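Narkel Stoneware Storage Jar, 2-Quart

Reading time: 2 minutes

The Narkel is the larger of the two lidded jars that Prunum supplies for dry storage. It holds 2 quarts and is intended for rice, dried beans, oats and similar pantry goods. The body is thrown from a dense clay prepared by Ikonen and fired to a hard, nonporous finish. The lid sits in a recessed rim and carries a replaceable cotton cord gasket, which slows the entry of moisture and keeps out pantry moths.

Each jar is finished by hand, and small differences in glaze should be expected. The glaze contains no added lead or cadmium. Soledad Espinoza, who directs the Wandell workshop, revised the shape for this edition: the shoulder is lower, the mouth is wide enough for a one-cup measure, and the foot ring is now ground flat.

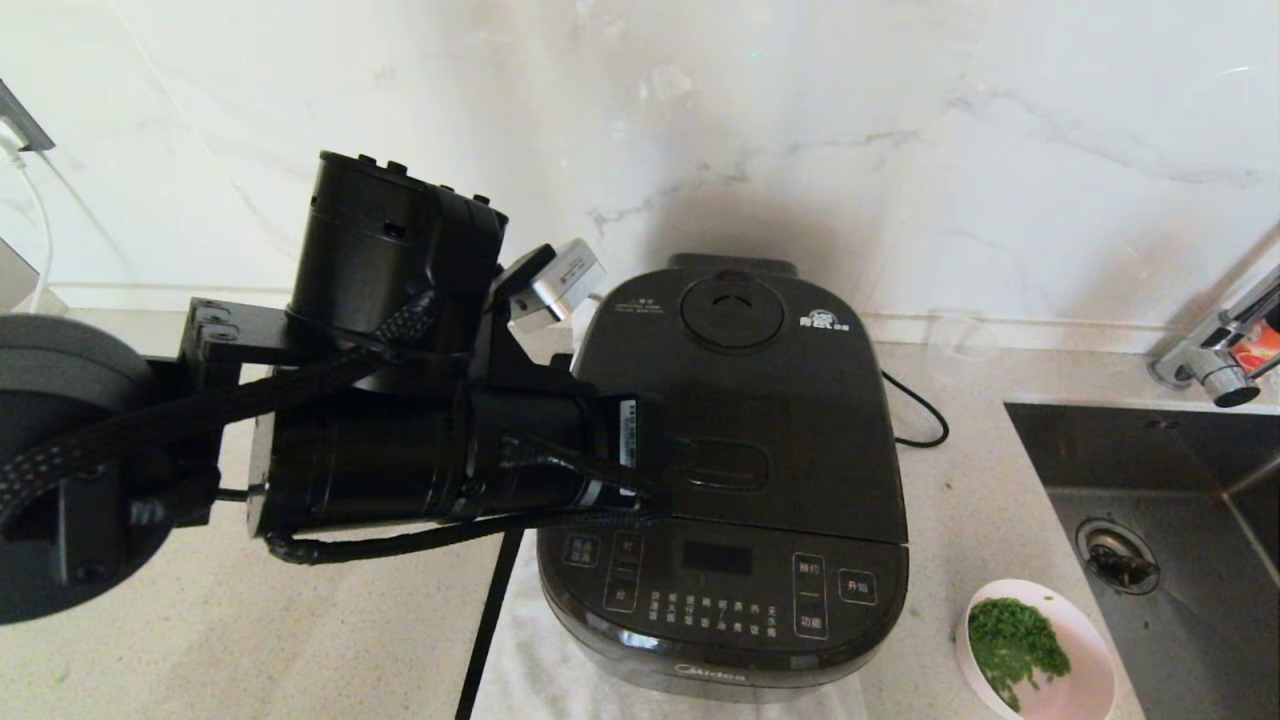

The Narkel weighs nearly 7 pounds when full and should be kept on a level surface that can bear it without flexing. The foot ring is unglazed. On light gray stone countertops, such as the one under the Midea rice cooker, a felt pad is recommended, and one is packed with every jar. Customers who keep rice beside a cooker of this kind should leave at least 26 centimeters between the jar and the appliance. Steam released during cooking can settle on the lid and soften the gasket over time. The same distance applies to kettles and dishwashers.

Before first use, wash the jar in warm water with a mild soap and allow it to dry completely with the lid off. A full day is usually sufficient. The jar may be placed in a dishwasher, but the gasket must be removed first and washed by hand. The jar is not suitable for use in an oven, over a flame or in a freezer.

Gaskets should be replaced once a year, or sooner if the cord appears flattened. Replacements are sold in packs of two under the Narkel name and also fit the smaller jar. To fit a new gasket, press one end into the groove, work around the rim without stretching the cord, and trim the excess.

The current edition is limited to 2000 jars, each stamped on the base with its number. Wholesale orders are accepted from 100 pieces - smaller quantities are handled through the regular shop. Orders received after 2023-12-26 will be shipped in January. Jars damaged in transit will be replaced on receipt of a written claim with the number from the base.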